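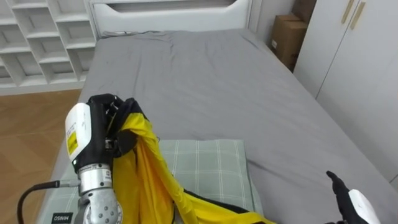 Yellow shirt, gray sheet. Laundry night.

Finally putting the bedroom in order. The closet is full, so shirts get the rail now – 70 bucks from Storkovell.

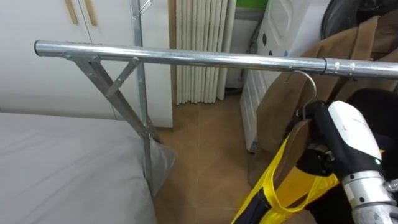
The rail, with the camel coat already in residence.

Hanne Juntunen says sports shirts should be folded. Hanne owns 2 sports shirts. 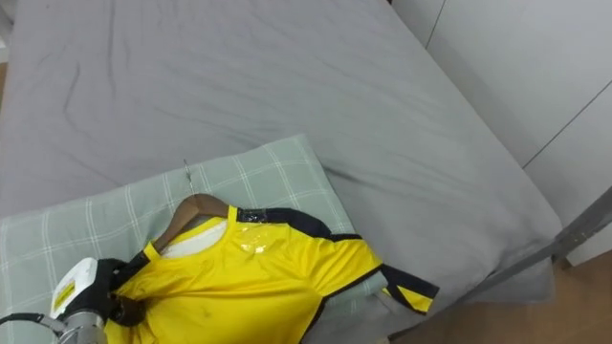 My rule is one wooden hanger per shirt and no wire ones. Wire leaves those little shoulder horns. I lay everything out on the bed first, which is how I spotted the dark smudge low on the front of the yellow one. Back to the stain soap, then.

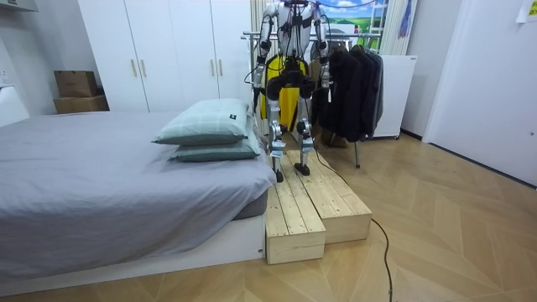
Pine steps at the end of the bed. Still no finish on them.

Anatole Collet has promised to oil the planks by August. He didn't say which August.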